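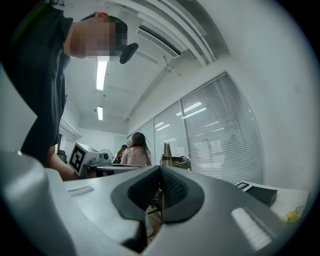 # Noise and concentration in shared study rooms

Nikola Lazarević, Hülya Akyol, Zyanya Varela
Supervisor: Abelardo Quezada
5 October 2025

## 1. Background

Our department has two study rooms on the ground floor of the Akbulut building. Students complain about both of them. The complaints we had read before starting were mostly about talking, but a few mentioned the ventilation and the door to the corridor. We wanted to find out which sounds bother people most and whether these are also the loudest ones.

The project ran in May. It was carried out as part of the second-year methods course and had no budget apart from the loan of a sound level meter.

## 2. Method

We put the meter on a shelf at head height, away from the windows, and took a reading every ten minutes while the room was open. After removing readings taken during a fire drill and one afternoon when the meter had been switched to the wrong weighting, we had 1,452 readings for the two rooms together.

We also handed out a questionnaire. We printed 100 copies and got almost 40 back with every question filled in. The questionnaire asked people to rate six sounds from "not noticed" to "made me stop working". There was a space at the end for comments.

Zyanya and Hülya did the measuring. Nikola wrote the questionnaire and typed in the answers. Aidan Nic Aodha from the year above checked our spreadsheet and found that we had swapped the room labels for the first week. This is corrected in all the results below.

## 3. Results

### 3.1 Sound levels

Room A was louder than Room B in the morning. In the afternoon the difference was too small to say anything about. The loudest single readings came from the corridor door in Room A, which has a worn closer and shuts hard. The ventilation gave a steady level in both rooms and hardly changed during the day.

### 3.2 Questionnaire

| Sound | Rank by annoyance | Rank by level |
|---|---|---|
| Quiet talking nearby | 1 | 5 |
| Phone vibrating on a desk | 2 | 4 |
| Corridor door | 3 | 1 |
| Chairs being moved | 4 | 2 |
| Ventilation | 5 | 3 |
| Typing | 6 | 6 |

Quiet talking came out as the most annoying sound although it was one of the softest. Several people wrote that they could not help following the words. One wrote that whispering was worse than normal speech. The ventilation was hardly mentioned, and two people said they liked it as it covered other noise.

We ranked the levels by holding the meter near each source for a short time when the room was otherwise quiet. They are not taken from the ten-minute readings, where the sources cannot be told apart.

## 4. Discussion

A reading every ten minutes misses most short sounds. A door slam is only caught if it happens at the right moment, so the real number of loud events must be higher than our data show. A logging meter would have been better, but the department's was on loan to another group.

The people who answered were the ones who use the rooms. Anyone who had given up on them and gone to the library is missing, and they may be the ones most bothered by noise.

We think the door closer in Room A should be repaired first. It is cheap and does not depend on anyone changing their habits. Making Room B a silent room and leaving Room A for group work would probably help more, but the rooms would need clear signs, and Room A would need its booking hours changed.

## 5. Still to do

- Repeat the morning readings in Room A after the closer is repaired
- Ask library users the same questions
- Move the raw data to the course folder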